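Home | Forums | New posts | Members | Log in

Clidstead open day, the robot unit. Anyone else go?

masar_fan88
Went to the Masar open day at the Clidstead unit, October one. Got there just after 2pm and stayed till they started stacking chairs. Mostly hand-held gripper stuff this year, people doing the task themselves with the gripper in their hand and the arm learning from it later. Queue for a go was long but moved. Will put more up when I've eaten

plumbline
I was there in the morning. Parking awful. Talk was good, the woman doing it said they'd logged 2902 grabs since spring and binned 268 of them. Would have liked to hear why they binned them, she got moved on to the next slide

tin_hare
Didn't go. Was it worth the drive from Monton? Last year's was a video and a biscuit

masar_fan88
Better than last year by miles. You could get right up to the benches and pick things up. I had two goes, dropped the first thing staright away, second one held fine. The trick is closing slower than you think you need to. And keep your wrist level, I kept tipping mine

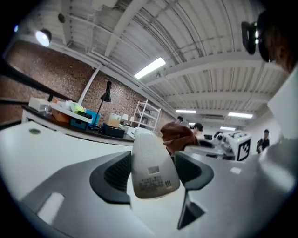 White plastic piece held upright in the pads, long bench and brick wall behind.

plumbline
Good one. See the black mesh on the inside of the pads? That's what I was on about in the other thread. I reckon plain rubber would do the same job for less money and you could wipe it down

gritbin
Disagree. Plain rubber goes shiny. We had rubber on ours at work and after a few weeks it was like trying to pick up soap. Mesh every time

plumbline
Depends on the rubber

gritbin
It does not depend on the rubber

otterly
Can you read the label on the white thing? Several lines of print on it but it's tiny. Wondered if it's the same part they had out on the Te Moana stand in spring

masar_fan88
No sorry, zoomed in and it's just dots. I wasn't looking at labels on the day, was looking at my hand. There's a row of little black bars by the label as well if that helps you

otterly
Not really but ta

tin_hare
What's the white box over on the right with the black pattern on the side?

gritbin
Marker for the cameras. They look for the pattern and work out where everything is from it. Same idea as the ones on the Te Moana rig, only theirs were on flat cards and one kept blowing over

tin_hare
Right ok. So if you stand in front of it the whole thing gets lost?

gritbin
Depends how many they've got up. Someone asked that in the afternoon talk I think, I was at the back and couldnt hear the answer

plumbline
Nobody at the back could hear anything. They need a mic. Said so on the form

masar_fan88
I could hear fine from the side. But yes, echoey. Big room, metal roof

otterly
My gripe is the demo with the arm. 79 tries on the board when I left and they only showed us the good ones on the screen. I'd sooner watch it miss. You learn more

plumbline
Not fair that. They had the live one going as well and it missed plenty while I was stood there. One went on the floor

otterly
Must have been before I came then. Afternoon was all screen

masar_fan88
Arm was live till 3ish, then they switched over to the hand-held lot. It was on the sheet by the door

otterly
Didn't get a sheet

gritbin
Sheets ran out. Anyway, how heavy was the gripper? My lad wants a go next time and he's ten

masar_fan88
Fine for a few minutes, I'd not want it all day. Chunky to look at. There were kids having a go, they used both hands. Bring him in the morning if you can, shorter queue

gritbin
Will do. Is there a date for the next one?

plumbline
Spring they said. No date. They want names by email first so they know how many

tin_hare
Might come to that one then. If there's a mic

Related threads
Mesh or rubber pads, what are you using?
Te Moana stand, spring show write-up
Lift share from Monton for open days
Masar hand-held kit, anyone bought one?
Printing your own marker cards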